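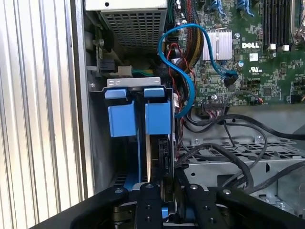 Known fault: carrier jams in the Plemo drive-swap set. 153 episodes, 3 of them stopped by the force limit. In all 3 the carrier met a rail at an angle and the Gallton controller kept pushing. The drive cage has two blue plastic rails with a narrow gap between them, and a blue SATA cable loops down beside it - a finger that drifts to that side can snag the cable.

The stopped episodes are kept and marked fault=1. Leave them out when training insertion policies.

Wrist force is logged in the Heinonen format. Cato builds before October do not log the stop event.

Changed 2023-10-24: stop delay cut from 3000 ms to 2000 ms.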